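Hamton Folding Tables: Frequently Asked Questions
Last updated Aug 8, 2019

What size is the table when two sections are joined?
Each section of the Hamton 200 is 200 cm long. Two sections placed long edge to long edge make one work surface, held by four clips on the underside. Clips are sold in packs by Pulteck, part number 1246.

Will the seam between sections be visible?
Yes. A faint line remains where the edges meet, and it is easier to see on the light cream top than on the gray one. The line is normal. If one edge sits higher than the other, loosen the clips, level the feet and tighten again.

Can I fill the seam?
We do not recommend it. Filler cracks the first time the sections are separated. A strip of clear tape is acceptable for work with powders or small screws — replace it when the ends lift.
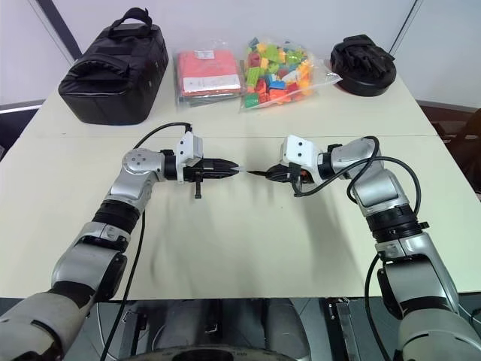
Tape residue comes off with warm water and dish soap. Do not use acetone or scouring pads on either color. Marks left by rubber feet or cable jackets usually need a second pass with a soft cloth.

How much weight can one section hold?
83 kg, spread evenly. Do not place a heavy load directly over the seam. Bolt-down equipment needs the Qaisi support rail, ordered separately.

Can the table stand against a wall?
Yes. Leave a gap of 2 cm for the adjusting feet. Bags, bins and other items kept along the back edge count toward the load limit.

Does the light top show shadows and glare?
The finish is matte. Under a single lamp it will show soft shadows; a second lamp on the opposite side reduces them.

Are sections from different years compatible?
Sections made at Clomgate from January onward use the new clip plate. Older sections need an adapter — send us the number printed under the top and we will confirm which one.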